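Home | News | Products | Trade | Contact

Brillura brings back dark brown basket with closed-weave floor

8th April

Housewares supplier Brillura has put its rectangular woven basket back on the order list in dark brown, after a break that began in September. The first run is 2000 pieces. Of these, 1266 are already assigned to the home storage chain Steiner, and the rest go to independent stores through the distributor Sotis.

The basket is made of round plastic-rattan strands, twisted and woven by machine at the Plivillow plant. The shape has not changed from the earlier model. It is a rectangle with rounded corners and sides that slope outward, so that empty baskets can be nested for shipping and on the shelf.

The main change is in the floor. In the earlier model, the floor and the walls had the same open pattern, and store staff reported that small items such as clips, pens and tea bags worked their way into the holes. The new floor is a dense weave of parallel rows, with only small gaps at regular spacing. Plivillow says the tighter floor uses more strand but also sags less under load, and a separate liner is no longer packed with the basket.

The walls keep the open pattern. Brillura considered closing them as well but found that the added material made the basket too heavy for its price group. Open sides also let air through, a point that matters to buyers who use the basket for bread, fruit or hand towels. The top edge is finished with a thicker twisted rim, fixed to the wall strands during weaving.

Color was the subject of some back and forth between the supplier and Steiner. The brown sold last year was lighter and varied from batch to batch. The current shade is a deep chocolate, and the color is mixed into the plastic before the strands are drawn, so a scratched strand should show the same brown underneath. Natural and gray versions are not planned for this run.

Care instructions are short. The basket can be wiped with a damp cloth or rinsed under a tap, then left to dry upside down. It should be kept away from ovens, toasters and radiators. Brillura does not recommend the dishwasher, where the heat can loosen the rim.
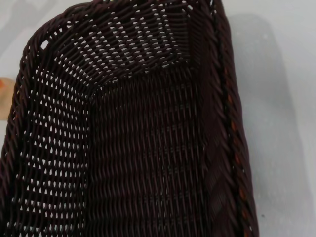 Plivillow Trade Desk

The dark brown basket has an open lattice side wall and a tightly woven floor. Stores that still hold the earlier model may sell it alongside the new one under the same item number. Sotis is taking orders for a second run of 2667 pieces.

2 comments | 0 shares

Get our trade newsletter by email. You can unsubscribe at any time.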